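I keep getting told the kitchen robot is almost ready. Xuân Thân sent me the Rurkberg sales deck on Friday with the subject line "told you," so I read it. All 5 pages of claims, and a price starting at $2,733.

My test is dull. Can it put the tea away, shut the drawer, and wipe under the toaster without me standing there? The deck never says. It has a lot on "kitchen readiness" and one line admitting a person should stay within reach of the stop button. I can stand in my own kitchen for free.

Jaswood promised the same thing in April for $2,000. Still waiting on that one too.

A counter with stuff on it is the hard part, and I want to see hours of it.

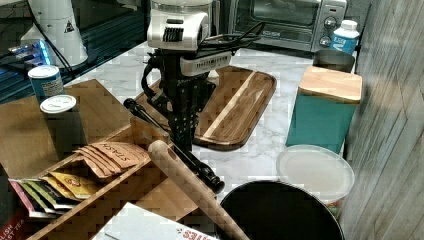
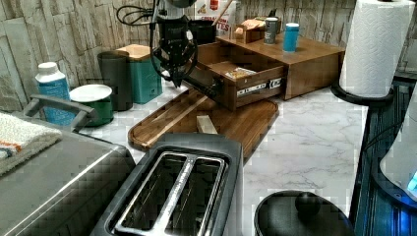
## What would change my mind

One full week of chores, unedited, with the drops left in. I'd settle for 4 days.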